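Preguntas frecuentes – Comparativa de pinzas para objetos textiles
Zilach, área de manipulación. Responsable de la página: Chia-jung Mok

¿Qué se compara?
Dos juegos de dedos para pinza paralela, el Wilby y el Gostorex, montados sobre los mismos brazos y con el mismo controlador. La fuerza de cierre y la velocidad de aproximación no se modifican entre series.

¿Cuántos intentos tiene cada serie?
176 por juego de dedos. Las series interrumpidas por fallo de comunicación se repiten completas.

¿Por qué dos brazos y no uno?
Una bolsa blanda se deforma al tirar de la cremallera. Un brazo sujeta el cuerpo de la bolsa y el otro trabaja en el extremo opuesto. Con un solo brazo la pieza gira sobre la mesa y la medida no sirve.

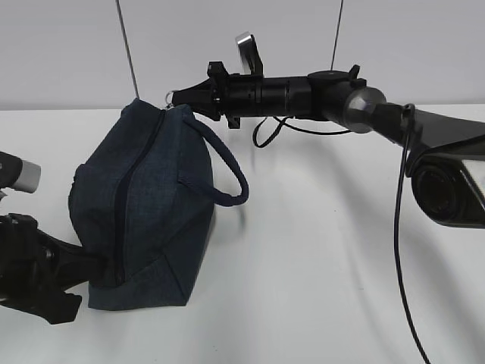
Núm. 5

Bolsa de tela azul marino con asa de cordón, apoyada de lado entre las dos pinzas. La de la izquierda presiona la esquina inferior; la de la derecha llega a la esquina superior, junto a la anilla metálica.

¿Qué se considera agarre válido?
El que mantiene la tela entre los dedos durante 900 ms sin deslizamiento apreciable en el registro de posición. Un contacto sin cierre completo se anota aparte – no cuenta como fallo ni como acierto.

¿Influye el color del objeto?
En la pinza, no. En la detección de la cremallera, sí: con dientes oscuros sobre tela oscura conviene revisar la exposición de la cámara antes de empezar.

¿Se pueden pedir los datos?
Sí. Aiguo Ding facilita los registros de 146 intentos ya revisados. El resto sigue en revisión.

Última actualización: 2018-09-07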